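3.2 Wording of donation requests

Most of the notices in the Gusley set ask for a gift to charity in place of flowers. We read each of the 200 notices in full and marked whether a request was made, which body was named, and how the reader was told to give. Notices that ran more than once for the same person were counted once, using the longest version. A notice that only thanked a hospice or a ward, with no mention of giving, was marked as having no request.

Of the 200 notices, 64 told readers that gifts could be left at the service. The wording varies little. "May be left at the chapel" and "may be left at the door" are the usual forms, and both avoid asking the reader directly. Families who named a small local group tended to add a line on how to reach it, often a post office box or the name of a shop in town. Families who named a large national charity mostly gave the name alone and left readers to find the rest.

The phrase "in lieu of flowers" is more common in the older part of the set. Later notices use "instead of flowers" or drop the mention of flowers and go straight to the gift. Two notices asked for flowers from home gardens only. We kept these as a separate group, as they make a request of the reader but name no charity. 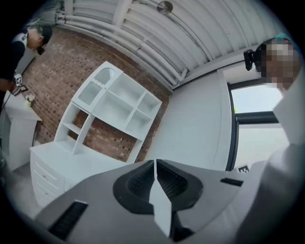 Coding was done by two readers working apart, who then met to settle the cases where they differed. Most of the differences came from notices with soft wording, such as "she would have been pleased to see the library supported." Shota Chiba coded these as requests and the second reader at first did not. We agreed to treat them as requests when a body was named and as general remarks when it was not. Under this rule, "be kind to a neighbor in his memory" is a remark, and "remember the Flukgate Reading Room" is a request.

The place of the request within the notice is more settled than its wording. It comes after the details of the service and before any line giving an address for messages. When the service was private, the request often moved up and stood next to the names of the family. We take this as a matter of space: with no time or chapel to print, the two parts of the notice close up. Funeral homes may also have a hand in it. Notices placed through Hirose follow one order almost without change, while those handed in at the newspaper counter are looser and sometimes open with the request itself.

Set beside the Vemovero notices described in Section 3.1, the Gusley wording is shorter and names fewer people. A thank-you to nursing staff, common in Vemovero, is rare in Gusley and, where it appears, is usually joined to the request in a single sentence. We return to these joined sentences in Section 4, where the full text of several is given.

Figure 3. Room seen past a hand-held gripper.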